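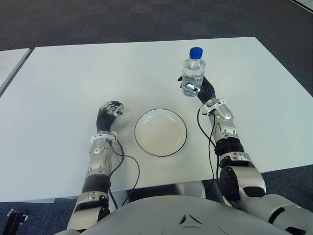

Figure 5. Head camera view in the bottle task. The right hand holds the bottle; the left hand is idle beside the plate.

5.2 Does the policy use the plate?

We doubt that the success rates reported for this task mean what they are usually taken to mean. The policy was trained on 1,388 demonstrations, and in nearly all of them the plate sits close to the middle of the table. A policy that ignored the plate and replayed an average arm path would score well. Vilela and Rebelo raised the same concern about the Pokik benchmark.

We therefore ran 30 trials with the plate shifted toward one side. Only 11 ended with the bottle set down on the plate. In most failures the arm went to the old center position. The blue cap may also serve as a shortcut for finding the bottle, which we have not tested. Until it is, we would not call this result evidence of visual grounding.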